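5. Cleaning and daily use of the washbasin unit and mirror cabinet

The Omine basin unit and the Petek mirror cabinet are delivered with a protective film. Please remove the film before the first cleaning.

5.1 Cleaning the basin

1. Take all small things off the basin top and put them aside.
2. Wet the bowl with lukewarm water.
3. Put a little mild liquid soap on a soft cloth. Wipe from the back edge to the front lip.
4. Rinse the bowl well, so that no soap stays near the drain.
5. Dry the tap with a second cloth. Water drops which dry on the chrome leave white marks.

CAUTION: Do not use scouring powder, steel wool or any cleaner with chlorine. Damage from such products is not covered by the guarantee.

5.2 Using the open shelves

1. Put heavy bottles in the bottom compartment only.
2. Close all caps firmly before you put the bottles back.
3. Do not load any one shelf with more than 2 kg.

Note: Tall tubes may lean on the side wall of the compartment. Bottles with a pump need some free space above, please check this before you push them in.

Basin with single-lever tap, and the cabinet with its open shelves: 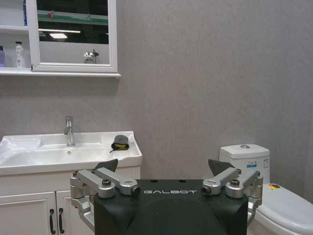
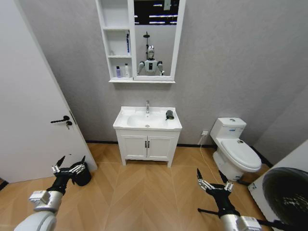
5.3 Adjusting the mirror cabinet

1. Empty the shelves completely.
2. Find the two adjusting screws inside the cabinet, at the top.
3. Turn each screw by a half turn only, then check with a spirit level.
4. Repeat until the cabinet hangs straight.

CAUTION: Never lean on the cabinet or pull yourself up by it.

If the tap drips after closing, do not force the lever. The cartridge can be ordered from Kornby as spare part 62. Close the water supply before you begin the exchange, and keep the old cartridge until the new one is tested.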